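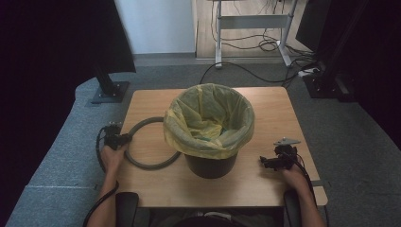
Print this page | E-mail this page

Work with us > Open calls > Household waste diary

Berge is looking for households who will keep a diary of their kitchen waste during eight weeks, starting in October. We want to learn how people sort at home, what they throw away without thinking, and where the system we have now makes it difficult for them. Many of you use a small bin that can stand on a table, with a thin plastic bag folded over the rim, and this kind of bin is what most of our questions are about. You do not need to be good at sorting. We would be glad to have also the households who gave up on it.

Who we are

Berge is a small research office that works with waste, water and repair in town districts. The study is paid by the Buneo fund and is led by Siv Rønning. Ashraful Akanda is responsible for the contact with the households, and he is the person you will meet first if you are chosen.

Last year we did a shorter study in which 2,094 bags were weighed and opened. It told us much about what is in the bags but very little about why. A bag with half a loaf of bread in it does not say if the bread was old, if the children did not like it or if somebody bought two by mistake. For this reason we now ask people to write.

Who can take part

We have place for 100 households. You can apply if:

- you live in the Zamus district, in a house or in an apartment
- you cook at home at least four evenings in a normal week
- one person in the household, 18 years or older, can be responsible for the diary
- you will be at home for the most part of the eight weeks (one week away is fine, please tell us which)
- you can write in English, or in another language that we have agreed on before the start

Students who share a kitchen can apply as one household. In this case everybody who uses the kitchen must sign the form. People who live alone are very welcome, we had too few of them last time.

You can not take part if you or somebody in your home works for a waste company in the district.

What you will do

Every evening you write in the diary what went into the food waste bin and what went into the bin for the rest. It takes ten minutes in the beginning and less when you are used to it. Short words are enough: "potato peel, coffee, the end of a cucumber". If you threw away something that could have been eaten, we ask for one sentence more about how it happened.

Each time you change the bag, you weigh the full one before you carry it out. We lend you a hanging scale for this and you note the number in the diary. Please do not press the waste down to make the bag last longer than usual. Do as you always do.

In week three and week seven, Ashraful or a colleague will visit you for about 45 minutes. We look at the place where you keep your bins and talk through the diary together. You do not have to clean before we come. The visits can be in the daytime or in the evening until 8 p.m.

In the last two weeks, half of the households will try another type of bag that we bring. You will not be asked to pay for bags in this period.

What you get

Each household receives 200 euros. One half is paid after the first visit and the other half when the diary is delivered. If you must stop before the end, you keep what has been paid and there are no questions. You may keep the scale as well.

Your information

The diary is stored under a number and your name is kept in a separate place. In the report it will not be possible to recognize a household. We may ask to take photographs of your bins during the visit — you can say no to this and still take part. The name list is deleted six months after the study has ended.

How to apply

Fill in the form on the page for open calls, or pick up a paper form at our office and leave it in the mailbox by the door. The form asks how many you are at home, what kind of building you live in and which bins you have today. There is also an open field. Use it if you have a garden compost, a baby in diapers or a dog who eats the leftovers, as this changes the weights quite a lot.

We choose the households so that there is a mix of sizes and buildings, and not by who applies first. Everybody gets an answer before the end of September, also those we can not take. If you wish to ask something before you apply, write to Ashraful Akanda through the contact page and put "diary" in the subject line. He answers in English, Bengali and Norwegian.

Related items

Open call: test readers for the Sodex repair guide
Report: what we found in 2,094 bags
Part-time position: field assistant, autumn
Sorting food waste in shared kitchens
Questions and answers about home visits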